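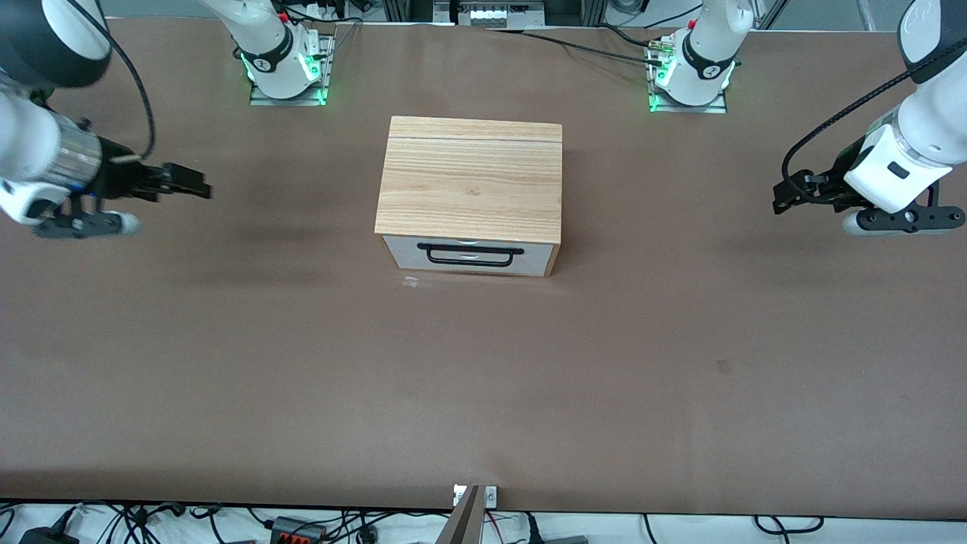
Does labelling the shared food shelf reduce the amount of food thrown away in a student house?

Our results suggest it makes a small difference for the first fortnight and very little after that.

Shared Shelves and Food Waste in Lomonbridge Halls
Anel Zwane and Notburga Ammann
February 16, 2026

Background

The halls office sent round a leaflet last term saying that a labelled "eat me first" shelf can halve what a kitchen throws out. The leaflet gave no source. We asked for one and were sent the same leaflet again, so we decided to test the claim ourselves.

Method

We used two kitchens, Fanarau and Montes, each shared by nine students. Fanarau got a labelled shelf in the fridge and a printed sheet on the door. Montes was left alone. Both kitchens put food waste in a separate caddy, which we weighed every evening for 30 days on the same set of kitchen scales. Tea bags and peelings were taken out first. This was unpleasant and we probably missed some.

Results

In the first two weeks Fanarau threw away less than Montes on most evenings. After that the two were hard to tell apart. The worst single evening in the whole study was in Fanarau, when a large pot of rice went in the bin the day after a birthday.

Bread was the main item in both kitchens, followed by salad bags. Neither was often put on the labelled shelf. What people did put there was mostly sauce, and most of it stayed.

Problems

Everyone in Fanarau knew they were being weighed. Two people told us they had started using the bin in the corridor, so the early drop may be partly our own doing. Montes also cooks together on Sundays – Fanarau doesn't – and we had no way of allowing for that. Our tutor suggested running it for 60 days, but the holidays got in the way.

We would not use these figures to defend the leaflet. We hope to repeat the study in April in the Brulska building, with the kitchens swapped over halfway and the corridor bin removed.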